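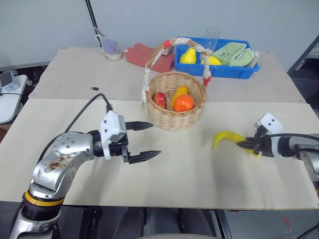 Banana in hand, basket waiting. The right arm has the fruit, and the left one hovers with its fingers open.

Gallery: The Month the Left Arm Kept Stopping

Welcome to our little gallery page, and thank you for stopping by! Many of you wrote after the open evening in May to ask why the fruit basket demonstration ended so early, and Salamatu Isah thought the fairest thing would be to put up a picture and tell you the whole story, long as it is (get yourself a cup of tea, please).

The task is a simple one to watch. Two arms work over the same table and put toy fruit into a wicker basket, and we call the setup Tello because that was the name on the first folder we ever made for it. It had been running nicely for weeks. Then, 15 minutes into the evening, the left arm stopped dead with a joint fault and would not clear. Salamatu pressed the emergency stop, everyone was moved back behind the line, and that was the end of the fruit for the night. No one was hurt, I'm very glad to say.

We first blamed the motor, and we were wrong about that. We swapped the drive board for a spare from Trindell, felt rather pleased with ourselves, and had the very same fault again before lunch the next day. It was Salamatu who sat down with the logs from 600 runs and noticed that the stops nearly always came when the arm reached forward and turned its wrist. A connector inside was working itself a tiny bit loose each time the cable pulled on it, and the joint lost its signal for a moment. Such a small thing, after all that worry!

A few notes to go with the picture:

The black cable on the left arm loops up and then runs over the tabletop to the gripper. Cable routing is the part we now look over before every session, on both arms.

The basket handle is wrapped in white, with two bands of red tape. Three pieces of toy fruit are already inside, and there are more in the blue bin behind.

The connector has since been replaced with a locking one, and if either arm faults now, both of them stop together, which they did not do in May. We are still running Tello at the slower speed until we feel sure of it.

If you have had a similar fault on your own arms, do write to Salamatu. She would love to compare logs with you.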